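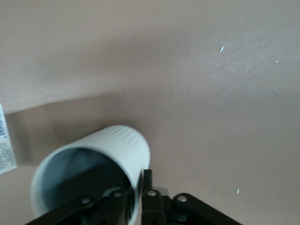

Wrist cam, right at the cup wall.

Bad demos – throw out or keep?

Posted by Samer Matar, 02/08/2018

Collecting teleop demos for a two-arm setup, cup in one hand, milk carton in the other. Target is 200 episodes, we're at 104. My problem is the cup. When it's on its side the operator often goes in, touches the wall, backs off, tries again. So the episode has a miss in the middle and then a decent grasp. Do I cut these, trim the miss out, or leave them alone? Heino Mägi who had this job before me deleted all of them and his policy froze any time it missed. Not sure thats related.

Also do wrist views matter as much as the overhead one, disk is filling up fast.

Neville Whitlock
Keep them. A miss followed by a fix is the only place the model sees how to fix anything. Don't trim – you get a jump in joint positions and it learns the jump. I tag mine clean / recovered / failed and train on the first two.
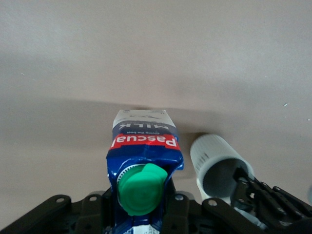 Wrist views, yes, keep those too. Once the fingers are close the outside camera can't tell you much about where the rim is or how the cap sits between them. If disk is the problem drop the resolution before you drop a camera. And check your timestamps, we lost 47 episodes at Ellwood to one stream running behind the others and didn't notice til training.

Đức Đặng
depends on the operator. one of ours missed on purpose to get "variety" and it was junk, the policy learned to miss

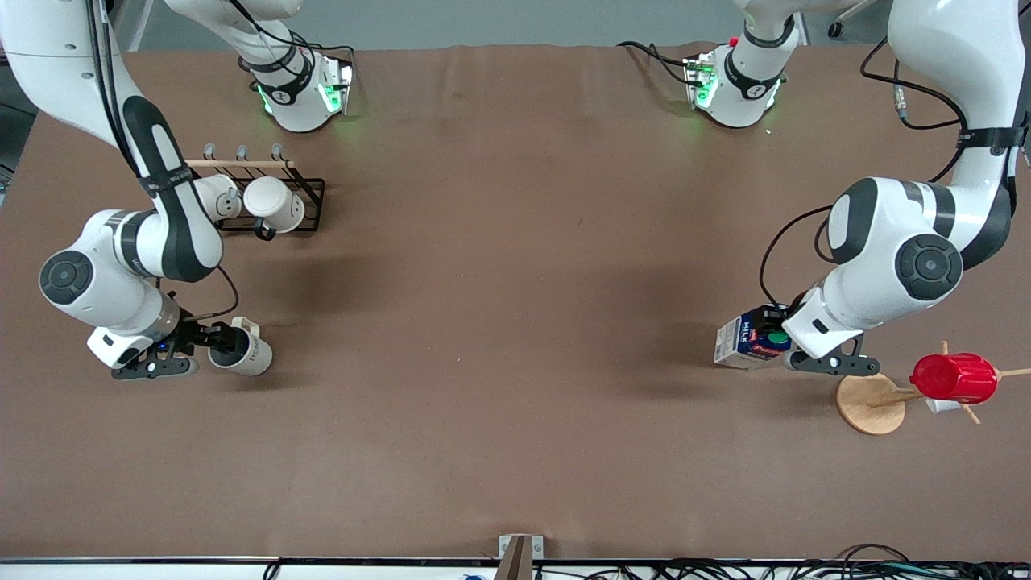
what helped more was moving stuff between episodes. different spot, cup turned another way, carton closer or further. we did 4 layouts in July and it memorized all 4, so go random. swap the cup sometimes as well. and write down who drove each episode, you will want that later

Samer Matar
Thanks both. Going with the tags, re-labeling the old ones tonight. Will drop to half res on the wrist cams and see if it hurts.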